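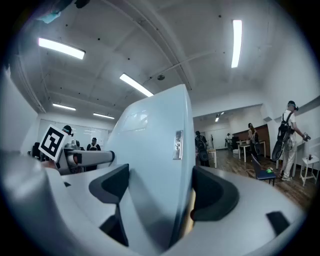 Skatovden workshop rooms: ceiling and lighting record

This page covers the front room and the rear room beyond it. The survey was done by Hemant Dixit and Şükran Özkan for the December relighting work. Levels were read at table height with the existing fittings on. The target for both rooms is 300 lux.

Front room, ceiling
White, with exposed beams. The beams stay as they are and are not to be drilled. A thin white conduit crosses diagonally towards the right. It will be kept if the insulation test is satisfactory.

Front room, fittings
Fluorescent throughout, hung at differing angles. The long fitting at upper left and the diagonal one in the centre are to be replaced first. The lowest reading was 141 lux, taken by the back wall.

Round ceiling fixture
Near the centre beam. Not part of the lighting order. Ragnvald Midtbø to confirm whether it can be moved.

Doorway and rear room
A wide opening with no change to the frame planned. The floor beyond is wood, so tower wheels must be covered. The white table is to be moved out before work starts.

Access
Allow around 2 days for each room. Both remain in use until then. Queries on the fitting schedule go to Irén Kun at Erkau.

Last updated November 9, 2023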